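3.2 Household survey and storage conditions

The survey covered 300 households in the two districts of Fuston and Chan, drawn from the electoral roll by systematic sampling. Visits took place in August, when indoor humidity in the area is usually at its highest, and each household was visited twice by the same interviewer. Dry goods (flour, rice, pulses and breakfast cereals) were examined where they were normally kept. The interviewer recorded the type of container, whether the lid closed fully, the height of the shelf above the floor and the distance to the nearest outside wall.

Of the households approached, 140 agreed to have a data logger left in the cupboard or larder between visits. The loggers took a reading of temperature and relative humidity every 20 minutes. Krūmiņa and Kerekes used the same interval in their earlier study of rented flats in Drodau, and we kept it so that the two sets of readings could be compared directly. Cupboards fixed to an outside wall were treated as a separate group throughout, as were those within one metre of a cooker or kettle. 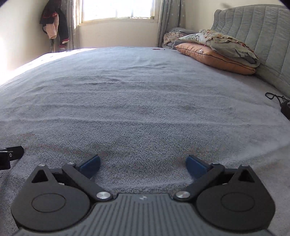

Fig. 2

Flour was the product most often kept in its original paper bag. Rice and pulses were more commonly moved to a jar or tin after opening, although this differed between the districts. In Fuston, where older houses often have a separate larder on the north side, paper bags were left open or folded over on the shelf. In Chan, where most kitchens have fitted units, clips and rubber bands were more usual. Neither method gave a seal that would meet the definition used in Section 2, and both were coded as "partly closed".

Moisture content was measured by oven drying on samples of 2 g taken from the middle of each container. Samples from the surface layer were excluded, as they respond quickly to the opening of the door and say little about the condition of the bulk. Where a household had more than one open bag of the same product, the one opened first was sampled. Samples were sealed at the house and weighed at the Fivport laboratory on the same day.

Two limits of the method should be noted. Householders knew the date of the second visit in advance, and some may have tidied or replaced stock before it. The loggers were also placed at the front of the shelf for ease of access, whereas the goods themselves were often at the back, where air movement is lower. A correction for shelf depth is given in Section 3.4 and applied to all values reported from that point on.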